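Brukurlow project: progress report for the second funding period

Since our last report we have moved from single corneal samples to full test series, and we are delighted with how quickly the team has found its rhythm. The aim is still the same: a gentle way to measure how stiff the cornea is, using a short puff of air and a fast optical scan, so that eye doctors can spot thinning disease earlier.

The new scan head from Flesent arrived in May and was running within days. Inger Bisgaard rewrote the timing software so that the air puff and the scan start together, and the jitter that spoiled so much of our early data is gone. We can now take 30 scans during a single puff, enough to follow the surface as it dips and springs back. Seeing those first smooth curves come up on the screen was a wonderful moment!

We had planned 3,000 measurements on pig eyes for this period and have completed 2,178. The shortfall comes from a leaking valve in the pressure line, which cost us roughly 2 weeks. Ketilsson sent a replacement with a better seal, and the daily rate has been back on plan ever since.

On the modeling side, Évan Langlois has the first version of the tissue model working. It takes the measured curve and works backward to a stiffness value. Agreement with our stretch tests is very good for the center of the cornea and weaker toward the rim, where the tissue gets thicker and our mesh is too coarse.
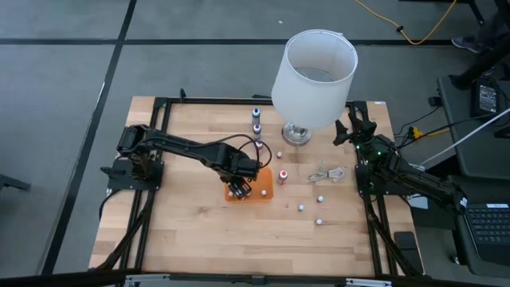 A finer mesh is already being tested, and the early runs look promising, though they take most of a night to finish. We would like to move part of the equipment budget to computing time to cover this. The total stays the same.

Next up are the remaining pig eye measurements, the rim correction and a first comparison with the bench instrument at our partner Nevville. Évan will send the draft protocol for that comparison separately, and we would welcome your comments on it.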